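Verkedwood Repair and Returns
Second progress report to the Fundby small workplaces program
Prepared by Harriet Villanueva, with help from Bouchra Benmoussa and Raimonds Hunt

Dear Wanda and everyone at Fundby,

Thank you for your patience with this one. I said you would have it before the July break and I've just about managed it. The short version is that the work is going well, more slowly than I promised in the spring, and that the people doing it have a good deal to say, so I've tried to leave room for them.

As you'll remember, the grant pays for us to teach a robot arm the dullest part of our bench work – picking up returned items, turning them, and setting them down where the next person needs them. The teaching is done by our own bench staff using hand-held grippers.

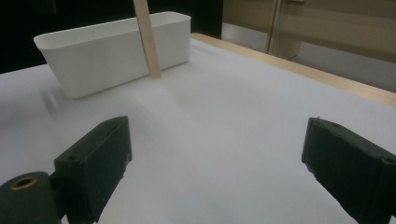
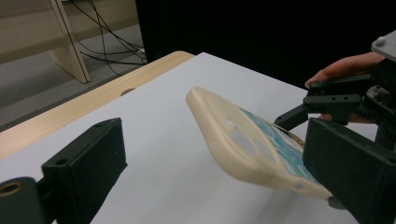 The teaching tables at Verkedwood: the gripper over the white tabletop with the bin and stick (first), and with a phone in a cream-colored case over white paper (second).

What we have done since the last report

We now have 2 teaching tables set up, which is what we planned for. Between them the team has recorded more than 400 usable demonstrations. By usable I mean that Raimonds has watched the recording through and is happy to pass it along to Delacroix, who do the training on their side. He throws out a fair number, and people were a little hurt by that at first, so he started sitting down with whoever had made the recording and going through it together. That has helped enormously, and I wish we'd done it from the start.

Phones are the hard part. A case can be slick or grippy, the thing is heavier at one end than you expect, and everybody holds it a bit differently. Bouchra has been on returns longer than any of us and has a way of tipping a phone before she sets it down that she had never put into words. We spent most of an afternoon trying to write it up for the others, and the page we ended up with is now taped up in the break room. Plain items like sticks and bins go much faster, and we use them to get newcomers comfortable with the tool.

What has changed for people

You asked us to be frank here. When we began, several people were worried that they were teaching their own replacement, and I don't think a kind word from me would have settled it. What did help was the written promise we made along with your grant: no bench job goes because of this project, and teaching hours are paid at the inspection rate. Juniper Greenberg keeps the rota and has made sure that nobody teaches for a whole shift. We tried full shifts in the first month and the complaints were all about wrists and thumbs. People now swap at the mid-morning break and again after lunch, and Juniper says the grumbling has mostly moved on to the parking.

There are things I like less. Teaching takes people away from the bench, and the ones left behind feel it when a big delivery comes in from Anbridge. We fell behind on returns during one stretch in May and had to ask for overtime. I had counted on the arm taking up some of that load by now, and it hasn't. It can do the simplest bin work under supervision, but it isn't part of anybody's normal day yet.

On the brighter side, two of our bench staff have asked to be trained in checking recordings, which would take some weight off Raimonds and would be a step up in pay for them. Bouchra has also been asked to show new starters around the teaching tables, and she is a natural at it – patient, very funny, and quite strict about putting things back where they came from.

Money

We have spent 70 percent of the equipment line and are a touch under on staff time, mostly on account of the slow start. With your agreement I'd like to move part of the underspend over to the overtime I mentioned. Juniper has the hours by person if you want to see them.

What comes next

Through the fall we'll keep on with phones and add chargers and loose cables, which everyone is dreading a little. We'd also like to get the arm doing supervised bin work during ordinary morning hours, with a bench worker who can stop it at any time and who has a say in whether it carries on the next day. Raimonds would like better padded grips for the hand tools before then, and I'm inclined to let him have them.

Wanda, you mentioned coming by to meet the team. Please do. Mornings are best, before ten if you can manage it, and Bouchra says you're welcome to have a go with the gripper yourself.

With warm thanks from all of us,
Harriet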